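Projet Pirkon — rapport d'avancement au fonds Nokosach
Deuxième rapport, remis le 06/11/2024 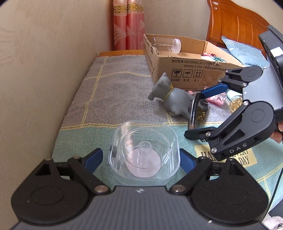

Les deux pinces à main du projet Pirkon, mors à faces bleues, pendant un travail sur de petits objets posés sur un lit.

Objet du rapport

Le présent rapport couvre la période qui a commencé en septembre, après le versement de la première tranche de la subvention. Il décrit l'état de la construction, l'utilisation de l'argent, les difficultés rencontrées et le programme de la période suivante. Le premier rapport contenait surtout des plans et une liste d'achats. Je peux maintenant parler de pièces réelles.

Je rappelle le but en quelques lignes. Pirkon est un ensemble de deux pinces tenues à la main, construites à domicile et à l'atelier partagé Jedik. Une personne les utilise comme ses propres mains pour prendre, déplacer et ranger des objets ordinaires. Les gestes enregistrés de cette manière doivent servir plus tard à commander un petit bras à deux pinces, dont la construction n'est pas encore commencée. Le fonds a accepté de soutenir seulement la première étape, c'est-à-dire les pinces et les enregistrements.

État de la construction

Les deux pinces sont montées et utilisables. Le corps et les biellettes ont été imprimés à l'atelier Jedik, en 16 pièces pour chaque pince. Trois de ces pièces ont été redessinées depuis le premier rapport : la base des mors, trop fine, se tordait quand on serrait un objet dur, et il a fallu l'épaissir de chaque côté. Le corps est par conséquent un peu plus large que sur le plan. C'est moins élégant, mais la main ne fatigue pas davantage.

Les patins bleus sont de la deuxième version. La première était trop lisse et les objets ronds glissaient vers l'extérieur. J'ai choisi une matière plus souple, et j'ai augmenté l'inclinaison des patins vers le centre. Les objets à coins arrondis, comme la boîte en plastique transparent que l'on voit entre les mors ouverts, étaient la raison principale de ce changement.

Les vis des pivots demandent encore une attention régulière. Elles se desserrent après une longue séance, surtout sur la pince gauche. J'ai essayé un frein-filet faible, avec un résultat moyen. Je prévois des écrous autobloquants, qui sont déjà commandés chez Dizon.

Essais à domicile

Les essais se font dans une chambre. Le lit est une surface intéressante pour ce travail : il est mou, les objets s'enfoncent un peu et une couverture peut se plier sous les mors. Sur la table de l'atelier, tout paraissait plus facile, et les premiers réglages faits là-bas étaient trop optimistes.

Les objets sont choisis pour leurs différences. Il y a du plastique transparent, du carton, une figurine de chien grise, un petit flacon vert menthe, un sachet rose, des paillettes dorées dans leur récipient. Les objets transparents restent les plus difficiles à suivre pour la caméra, parce que leurs bords se confondent avec le tissu. Les surfaces qui reflètent posent un autre problème : le logiciel peut prendre un reflet pour un objet. Je n'ai pas encore de bonne solution pour ce deuxième cas et je préfère l'écrire clairement.

À ce jour, 400 séquences sont enregistrées et vérifiées, pour un objectif final de 800. Une séquence correspond à une action complète, par exemple prendre un objet et le déposer dans une boîte. La vérification se fait à la main, le soir, et elle prend plus de temps que l'enregistrement. Je n'avais pas assez compté ce travail dans le calendrier initial.

Utilisation de la subvention

La première tranche a payé le filament, la visserie, les capteurs d'ouverture des mors et les heures de machine à l'atelier Jedik. Les dépenses restent dans les limites de chaque poste, sauf pour la visserie, qui a dépassé la prévision à cause des pivots. Ce dépassement est compensé par le poste des câbles, où j'ai pu réutiliser du matériel ancien. Les factures sont jointes dans le dossier séparé.

Je demande l'autorisation de transférer le reste du poste « câbles » vers le poste « impression ». Il permettrait de fabriquer un jeu complet de biellettes de rechange avant la fin des enregistrements.

Difficultés et retards

Le retard total est d'environ trois semaines. Il vient d'une panne de l'imprimante de l'atelier et de la reprise de la base des mors. Le câble reste aussi un point faible — il gêne le poignet quand les deux mains travaillent près l'une de l'autre. Un passage le long de l'avant-bras est à l'étude.

Période suivante

Les écrous seront montés dès leur réception, puis les deux pinces seront étalonnées de nouveau. Les enregistrements reprendront ensuite avec davantage d'actions à deux mains, qui sont encore trop rares dans la série actuelle : ouvrir un emballage, tenir une boîte pendant que l'autre pince la remplit, passer un objet d'une pince à l'autre.

Les plans corrigés seront déposés à l'atelier Jedik avec la liste des pièces, comme le prévoit la convention. Je reste à la disposition du fonds pour une démonstration à l'atelier, de préférence en fin de journée.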